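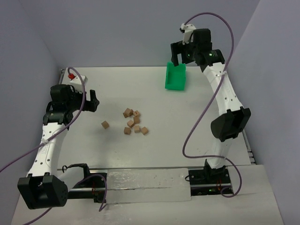
Two robot arms at a white table, with small wooden cubes and a green bin between them

Label Printer FAQ: the Uvilance Desktop Series
Updated 2 Jun 2018

Which labels can I use?
Any direct thermal roll that fits the spindle, from narrow jewelry tags up to full shipping labels. Fanfold stacks work too! Feed them through the slot in the back and leave the spindle out. Please don't use glossy inkjet labels, they gum up the roller and it's a pain to clean.

Do I ever need to buy ink or a ribbon?
Never. The print head heats the paper and the paper does the rest. If you want labels that last for years outdoors, look at the Starkley instead. It takes a resin ribbon and the results are wonderfully crisp.

My printer spits out 2 blank labels every time I turn it on. Is it broken?
No, it's measuring the gap between labels. You can switch this off under Startup in the settings tool, but then you'll have to calibrate by hand when you change rolls (hold the feed button until the light blinks, then let go).

Can it read weights from my shipping scale?
The printer can't, but the free Nustdale software can, and we love this feature. Plug the scale into the computer, pick it from the Devices list, and the weight lands right on the label. Eusebio Robles on our support desk wrote a setup guide for the trickier scales, so ask for it if yours doesn't show up.

Does it work on a Mac?
Yes, and the new driver is so much better than the old one! Remove the December version first or you'll see the printer listed twice.

Why are my barcodes not scanning?
Usually the darkness is set too high and the thin bars run together. Bring it down one step at a time. If there's a white line running the length of the label, wipe the print head with an alcohol pen and let it dry before you print again.

How many printers can share one Ismail hub?
Up to six over the network. Give each one a name you'll recognize, because "Printer (Copy 3)" is no fun at the packing bench on a busy morning.

How long do I have to return it?
You have 30 days, and an opened roll of labels is fine. Keep the foam inserts if you can.

Is there a bulk price on rolls?
There is, on orders of 70 rolls or more, and you can mix sizes. Write to Aitana Sepúlveda in sales with the sizes you want and she'll send a quote, plus a pack of samples if you'd like to try the removable adhesive (do, it peels off so cleanly).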